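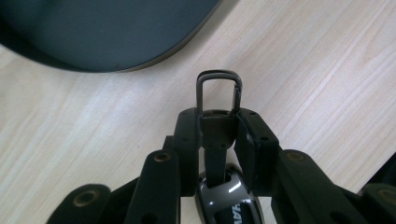 Hand-held grippers, linkage done, now fighting about the pads

Home Builds > Grippers and End Effectors

mothballmill
Posts: 1822

Okay so the linkage is finally something I'm happy with. This is my take on the Patier plans, the parallel scissor type, black plastic arms with brass bushings in the ends. I printed the arms without bushings the first time and they went sloppy in an evening, so if you're on the fence about buying bushings, buy them!

What I want to talk about is the finger faces. I started out with bare plastic and it's fine on anything flat, but keys are a pain. A fob is slick and rounded and it wants to squirt out sideways as soon as you squeeze. I get a much better hold on the strap, but then the fob hangs there and swings all over the place when I move.

What's everyone using for pads? I've got a bag of black felt and a sheet of silicone from the Nadix starter kit that I haven't opened.

tin_heron
Posts: 783

Silicone, no contest. I ran felt on my Trakero fingers for a while and it picked up every crumb in the garage. It also packs down, so your closing distance changes while you're not looking and you end up redoing the stops.

mothballmill
Posts: 1822

Yeah, I can't argue about the crumbs, mine are already collecting lint. I left the fabric too long at the bottom as well, so it hangs past the block and goes ragged, and a bit of it sticks up at the tip on the left one.
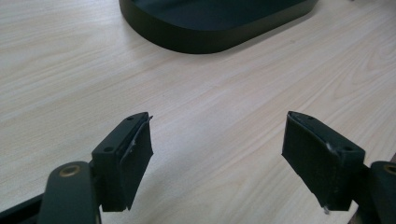
I still like the give, though. With a soft face I don't have to line up so perfectly before I close, and I don't cringe when I grab something shiny. I can live with trimming the edges. What bugs me more is getting both pads on at the same height. I've redone the right side twice and it still wrinkles when I close it hard.

lowgear_kit
Posts: 8

New here, sorry if this is a dumb question. How are you sticking the fabric on? I tried hot glue on mine and it peeled right off the plastic.

tin_heron
Posts: 783

Not dumb. Hot glue hates smooth plastic. Scuff the face with sandpaper first, then contact cement on both sides, and wait until it's tacky before you press. Or use silicone and skip the whole mess, as I may have mentioned.

orbitcrate

I'm going to disagree with both of you. Pads are the wrong thing to worry about. If a fob swings, grab it closer to the middle. I did the Rao build last December with plain metal fingers and I just learned where to grab stuff. Took me a weekend. Soft faces let you be lazy and then you never find out your fingers aren't parallel.

mothballmill
Posts: 1822

Ha, okay, guilty of lazy. I did go back and check for parallel and I'm not telling you what I found.

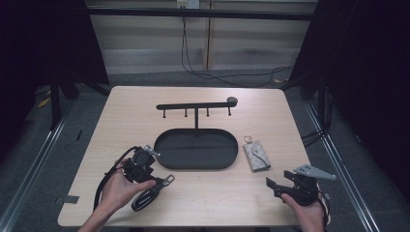 My test for the new pads is going to be putting keys away, with one gripper in each hand. I like it because it has an easy version and a mean version. The easy one is dropping the fob in the oval tray, and anybody can do that. The mean one is the bar over the tray with the four little hooks, where the ring or the clip has to end up on a hook and you can't fake the angle. There's a key pouch with a split ring to do after the fob, and I expect that one to be worse because it's soft and the ring can flop. I also need to do something about the cable on the right-hand gripper, it trails down past my hand and I keep feeling for it when I should be watching the fingers.

tin_heron
Posts: 783

Velcro tie at the wrist for the cable. Leave slack at the gripper end or it'll pull when you twist.

On the hooks, I'd go for the clip every time. Hold the metal and let the fob hang under it, then the swing doesn't matter so much.

orbitcrate

See, now he's telling you where to grab it. That's what I said.

tin_heron
Posts: 783

I said it with silicone on, though.

lowgear_kit
Posts: 8

Contact cement worked, thank you! I put it on the wrong face of one finger but it's really stuck there.

mothballmill
Posts: 1822

Welcome to the hobby. A heat gun on low might soften it enough to peel, just keep it moving so you don't warp the block. I'm cutting one set of silicone tonight so I can swap back and forth on the same hooks. Does anyone know if the Nadix sheet takes contact cement or do I need something else for it?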